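Speaker notes: Small bathrooms in old houses
Hayley Hartley, Ackroyd Hall, Oct 26, 2025

Slide 1. Thank the hosts. Say the talk runs 22 minutes with questions after. Phones off, including mine.

Slide 2. The Kisilberg house. Built without indoor plumbing, bathroom put in later at the back of the landing. The owners wanted a tub and a shower. There was room for one. Tell the story of the first plan, where the door hit the sink.

Slide 3. Start with the drain. People start with tile. Moving the soil pipe was the biggest single cost at Kisilberg, and we only moved it two feet. Ask who in the room has lifted a floor in an old house. Wait for hands.

Slide 4. Floors. Old joists get notched by every plumber who ever visited. Check them before you order anything heavy. Mention Korkeck – the joist under the tub had been cut nearly through and boxed in. We doubled it up and lost a week.

Slide 5. Air. A window is not enough in winter. Fan on a timer, ducted outside, never into the attic. Skip the duct diagram if I'm running late.

Slide 6. Money. The fan and duct at Korkeck came to $2000 with the roof work. Say that the roof work was most of it. Somebody will ask about doing it through the wall instead. Yes, if the wall is brick and you can get a ladder to it.

Slide 7. Color. I used to tell everyone to paint small rooms white. I've changed my mind. A dark wall behind white fixtures can work well if the light is good. Funura is the job where I came around to it. Test the paint at night with the lights on.

Slide 8. Leave this one up during questions. Repeat each question into the mike. Handouts are by the door. 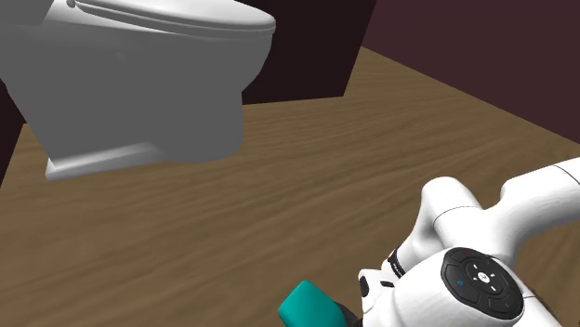

Slide 8: White toilet, dark maroon-brown wall (rendering)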